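3.2 Collection of examples in the simulated bathroom

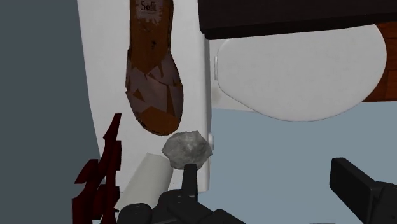 Figure 2. Simulated bathroom episode from the wrist view, with a brown sandal and a gray crumpled object ahead of the gripper.

12 shares | 3 comments

The second part of our data comes from the simulated rooms of the Trevenlow set. We chose the bathroom as the main room for this part, for the reason that the free surfaces in it are small and the objects lie close to each other. In the kitchen rooms of our earlier work, the arm had much space to approach from the side. In the bathroom it must often come from below or from the front, and the first contact is frequently with an object that was not the goal.

Each episode begins with a random placement of household objects. The placement program, written by Lionel Ellwood, drops the objects from a small height and waits until they stop moving. We did not remove placements which look strange to a person. In Figure 2 the sandal lies on a tall white panel with its toe down, directly over the gray crumpled object, and a white roll is next to them in a diagonal position. Such arrangements are not common in a real home, but they give the policy contacts between soft and hard shapes that we could not obtain by placing the objects by hand.

The demonstrations were given by two operators, Bülent Kozan and Dean Treloar, with the Bellamy hand controller. The operator saw only the wrist view and not the full room. This was decided after a first trial in July, in which the operators had also an overhead view. They then made motions that could not be explained from the wrist view alone, and the policy trained on these motions hesitated before closing the fingers. The trial data are not used in the present paper.

In total 1,253 episodes were recorded. An episode was kept if the goal object was lifted and held until the end of the recording, and if no part of the arm passed through a fixed surface of the room. After this check 1,098 episodes remained. Most of the rejected ones failed by the second condition, which is a known weakness of the Oltevach physics engine when a thin object is pressed against a wall. We kept the rejected episodes in a separate folder and use them in Section 5 as negative examples.

The goal of every episode is given as a short written instruction. Terence Hebden wrote the instructions while he watched the recordings, and Trevor Tunstall read them again without knowing the first version of the goal list. When the two disagreed about the name of an object, we took the more general name. The crumpled objects made the most difficulty here. From the wrist view, a ball of paper and a small stone can look almost the same, and we considered it wrong to give the policy a word that the view does not support.

For the test we held out 125 placements, which were never shown to the operators. They use the same objects as the training placements but different starting positions of the arm. We are aware that this does not measure how the policy behaves with new objects. A test of that kind needs a larger object library than we had available, and it is left for the work in the Wivunville rooms.

3.3 Preparation of the recordings

All recordings were cut at the first motion of the arm, so that the waiting time of the operator is not learned.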